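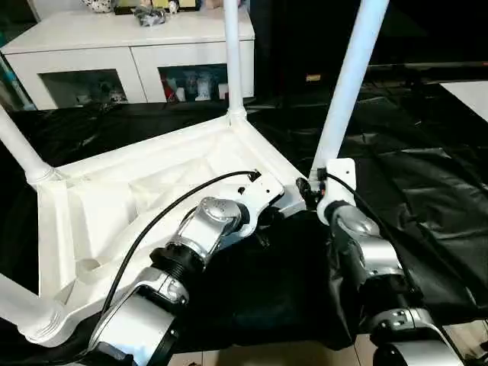
Pleltby is recruiting adults for a study of how people leave a public waiting area when visibility is poor and the usual route is partly blocked. The study concerns outpatient clinics, bus terminals and similar places where most people present don't know the building. Earlier work in this field has mainly used clear corridors, and the walking speeds taken from it are too high for rooms with loose furniture. A white plastic chair turned upside down, with its four legs pointing up and outward, takes up a different space from the same chair standing upright, and in low light the legs are easy to miss. Stacking chairs, tipped chairs and benches will all be used as obstacles in the trials, in layouts that participants will not be shown beforehand.

Study reference: Drorkulex 247
Principal investigator: Kanchan Bansal
Trial safety officer: Fouad Masri
Participant coordinator: Ginevra Melis

Number of places

There are 36 places. Each participant attends one induction and two trial sessions. The induction takes an hour. Trial sessions take up to three hours, most of it spent waiting between runs. Both sessions have to be completed for the data to be usable, so please apply only if you can attend both.

Who can take part

Applicants must be between 18 and 70 years old, able to walk without assistance for 20 minutes, and able to follow spoken instructions in English. We need a spread of ages and would particularly like to hear from people over 55, who are underrepresented in the pool so far. Glasses and contact lenses are fine. Hearing aids are fine, but tell the coordinator in advance so that the alarm level can be set.

You can't take part if you:
- have asthma, COPD or another condition affected by theatrical fog
- have photosensitive epilepsy
- are pregnant
- have had a fracture, sprain or joint surgery in the past six months
- work or have worked as a firefighter, fire marshal or evacuation trainer
- took part in the November corridor series at Poon

A separate study for wheelchair users and people who walk with a cane is in preparation. Applicants who want to be considered for that one can say so on the form and will be contacted when dates are set.

What happens in a session

The trial hall has a floor area of 800 square meters, divided by movable partitions. Participants wait in a seated area in groups of six. An alarm sounds, the lighting drops to emergency level, and the group leaves by whatever route it chooses. In half of the runs, water-based fog is added. No fire, heat or real smoke is used at any point. Runs end when the last member of the group crosses the exit line or when the safety officer stops the run. 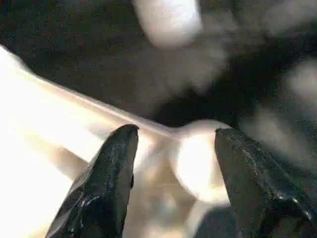 Each participant wears a light vest with a position tag and a chest strap that records heart rate. Knee and elbow pads are supplied and must be worn. Running isn't permitted. Any participant can stop a run by calling out "stop" or by raising both arms, and can leave the study at any time without giving a reason. A first aider is on site during every session.

After each run there is a short questionnaire on route choice: which exit you noticed first, whether you followed another person, and whether you moved or stepped over anything on the way. Please answer from memory and don't compare notes with the group until the forms are in.

Payment

Participants receive $300 on completion of both sessions. Those who withdraw after the first session are paid half. The induction is unpaid, but parking and bus fares are refunded against receipts for all three visits. Payment is by bank transfer within four weeks.

Clothing

Long pants and closed, flat shoes with a non-slip sole. No scarves, lanyards or hooped earrings. Lockers are available.

Data

Sessions are recorded on overhead video. Recordings are held by Pleltby and reduced to movement tracks, after which the video is deleted. The tracks and heart rate data are shared in coded form with Curnetti, which is building the evacuation model. Names and contact details are kept separately and aren't shared. Questions on data handling go to Masaru Hayashi.

How to apply

Request the screening form from the participant desk, quoting the study reference. Completed forms must reach Ginevra Melis by April 6, 2022. Applicants who pass screening will be offered a choice of induction times. Those who pass but can't be placed will go on a reserve list, and reserves called in at short notice are paid at the same rate.

Complaints about recruitment or conduct of the study may be addressed to Ravinder Paquette, who isn't a member of the research team.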